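How to Sort a Big Box of Mixed Building Bricks

When my sister moved, she gave me all the bricks of her children in one large box. On the kitchen scale it was 1225 grams, and every color was mixed with every other. I tried three ways to sort it before I found one that I can finish in an evening. I write it down for other parents. 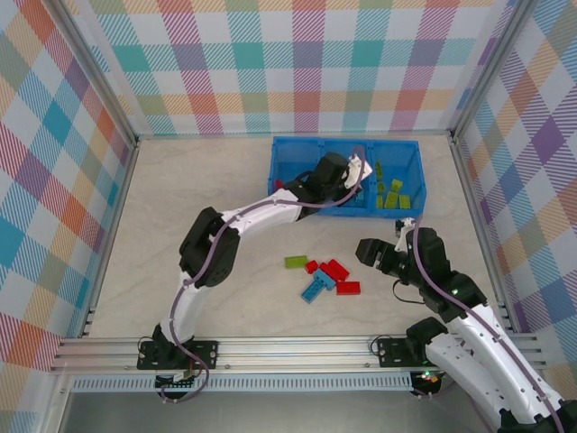
Duyên Đồng
Home and Family Writer, Brimton

Before you start

Choose a flat, light floor or table. On a dark carpet the small pieces disappear. You need a bin with compartments, a bowl for broken pieces, and an old bed sheet if your floor is rough.

Step 1. Pour out a little at a time. Two handfuls are enough. If you pour the whole box, you will spend the evening moving the pile from one side to the other.

Step 2. Decide between color and shape. For children under six I sort by color, as they can help with it. Older children who build from instructions usually prefer shape. Please do not mix both systems in the first round.

Step 3. Give each color its own compartment. When you have more colors than compartments, put the rare ones together and divide them later.

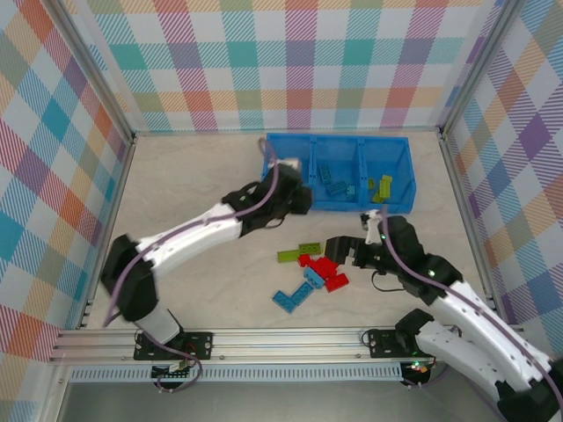

Teal bricks in the middle compartment, lime green on the right.

Step 4. Stop after 20 minutes. Close the bin and continue tomorrow. My son is 11 and even he begins to throw pieces anywhere after this time.

Step 5. Wash what is sticky. Use warm water with a little dish soap, then let the bricks dry on a towel overnight. Do not use the dryer.

Keeping it sorted

Write the color on a piece of tape and put it on the side of the bin, where small children can see it. In our home the bin stays on the low shelf. Loose pieces found under the sofa go in the bowl, and I empty the bowl once a month.

Contact | © Brimton | Back to top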